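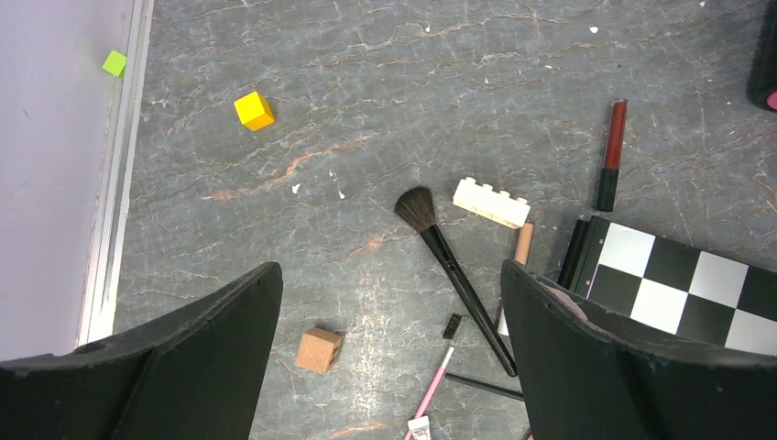

Okay, week two, small stuff. Last time we did the big things (coats, bedding, the stack of pans) and I promised we'd get to the category that makes people close the drawer again and walk away. I call it the mixed scatter: what you get when a bunch of little belongings from different parts of a household end up on the same surface. A makeup brush with a long black handle lying next to a white toy brick, a yellow cube, a bit of wooden dowel, a checkered board off to one side. Every one of those has a perfectly good home somewhere, and the trouble is that the homes are all in different rooms. If you try to put each thing away as you pick it up, you'll walk miles and get bored by the fourth trip.

So the first rule for tonight, please write it down: you don't leave the spot. You sort where you sit. I used to break this one constantly when I was doing the Guthrie Street apartment, and I'd always find myself an hour later in the bathroom reading the back of a shampoo bottle.

First pass: family, not room

Group things by what they're for. Makeup with makeup, play things with play things. Don't ask whether a lipstick is any good yet, that's the second pass. Just get it over with the brushes.

People get stuck on shape and color here, and I get it, it's satisfying! Cubes with cubes, all the pink things together. But a wooden cube and a pink-handled mascara brush don't get used at the same moment, and color won't help you find anything at seven in the morning. Use beats looks, every time you're in doubt.

Give yourself one "don't know" pile. One. If you catch yourself starting a second, go back and force a decision on the first.

Second pass: keep, clean, toss

Now take one family at a time. Makeup goes first because it's the one with an expiration date. Anything that smells off goes, and so does mascara you can't remember opening. Brushes get washed before they go anywhere – lukewarm water, a drop of mild soap, bristles pointing down, then flat on a towel overnight. Don't stand them upright wet or the water runs into the handle and the glue lets go. (Ask me how many I've lost that way.)

Toy bricks and blocks can go in a mesh bag and get a soak in the sink. Plain wood can't! Wipe it with a barely damp cloth and let it dry. Same goes for game boards, and check the hinge while you're at it.

Third pass: containers

You do not need to buy anything. I know the Merkon catalog has a 282-piece drawer system and I know it's pretty. Use shoebox lids and jam jars for a couple of weeks first, then measure what you really need. The one exception I make is the shallow Kurkuveo tray for tubes and lip gloss, because they roll and a flat drawer drives me nuts.

Long handles want a tall cup. Short tubes want a shallow tray. Loose bricks want something with a wide mouth so a hand can get in.

For next time

Pick one surface at home, no bigger than a card table, and do all three passes. Set a timer if you tend to drift. I did the lost-and-found at the Gradby center last November, about 3,000 pieces, exactly this way, so I promise it scales down to a nightstand.

Bring your "don't know" pile in a bag. We'll empty them out on the long table and go through them together. And bring a marker for labels, the ones in the supply closet are all dried up.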